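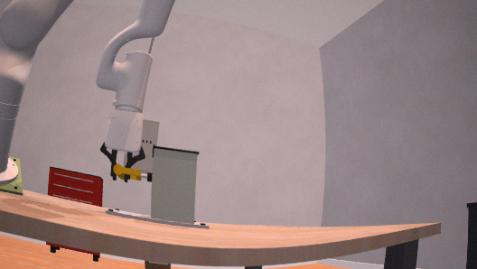 Fig. 1. Side camera, simulated cell. Yellow part between the fingers, box on its base plate.

Handout 5: Camera views and checking the grasp
Ruan Adams, Clultthorpe robotics course

We continue with the Flellard simulator. Last time we wrote the motion script by hand. In May you will replace parts of it with a learned policy, so the observations have to be right first.

An observation is everything the controller gets at one time step: joint positions, gripper opening and the camera images. The side view gives you the layout of the table and the height of the gripper. It is weak on depth – two objects can line up in the image and still be well apart.
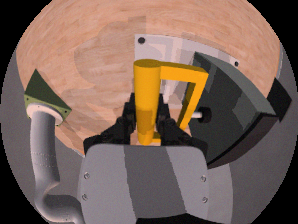

Fig. 2. Wide-angle view looking past the gripper body to the yellow part.

The wide-angle view is better for finger alignment. Compare where the two fingertips sit relative to the part. Mask the black corners before you compute any image statistics, or the mean brightness will come out too low. Do not undistort the image unless your training images were undistorted too.

Write the grasp check as a separate function. Do not use gripper opening alone. Combine it with the simulated contact forces, and require contact on both fingers. 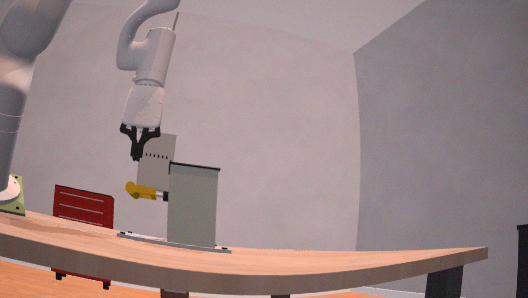
Fig. 3. Side camera. Fingers over the top edge of the upright panel, yellow handle lower down.

A state like Fig. 3 should return false. The fingers are near the assembly but are not holding the handle. Nyarko, our planner, will accept it as a valid waypoint all the same – it checks for collisions only.

Exercise
1. Load episode 373 in Cilex and plot gripper opening against time.
2. Run your check over 3000 steps and list every change of value.
3. Repeat with one camera removed. Hand in 2 plots and your code.

Shares: 2 | Comments: 0
© Clultthorpe robotics course | Contact | Back to top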